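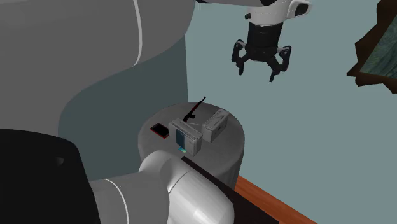

# Mangate living room pack: setting up a one-arm cell

I've been at this for most of June and I'm still enjoying it, so take the following as a review from someone who is already rather fond of the thing.

Mangate is a simulated room with a single arm cell in it, made by Plarnon. You get the arm on a dark square table, a round grey table to work on, and a proper home behind it all, with a couch, pictures on the wall and a wooden floor. Setting up the cell is the whole job, and the pack makes it a pleasure!

Start with the base. It has its own anchor, separate from the table, so you can nudge the arm without dragging the furniture along (Umum, which I used before, never managed this). Then set the height of the round table and run the reach check, which took 109 poses on my layout and flagged 2 where the lower link came too near the table's rim. I turned the base slightly, ran it again and got a clean sheet.

Props next. I went for a phone, a toy rifle and some boxy grey bits, because I wanted one flat thing, one long awkward thing and something bulky to get in the way. Leave the gripper open and well clear when you drop them in, or the physics will fling a phone across the room.
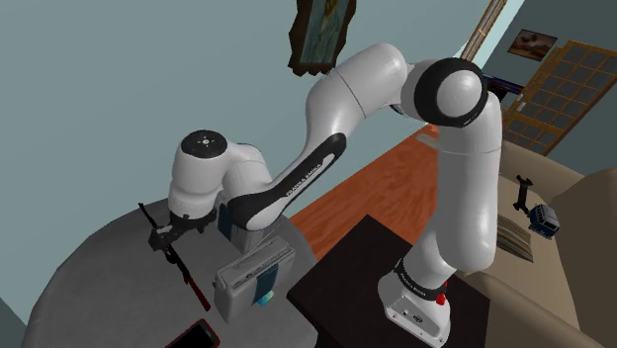

The other job is looking after it. Joint zeros drift if you keep saving over the same file, and the fix is on page 124 of the manual, where Natsumi Uchida has written a lovely clear routine: park the arm, reload the zeros, close and open the gripper, save under a new name. It takes me less time than making tea.

Grumbles? The shadows are a bit soft for judging fingertip height, so I lean on the side camera for that. The search box in the prop list is slow too. Daichi Nomura on the forum has a small script that helps, and I'd install it before anything else.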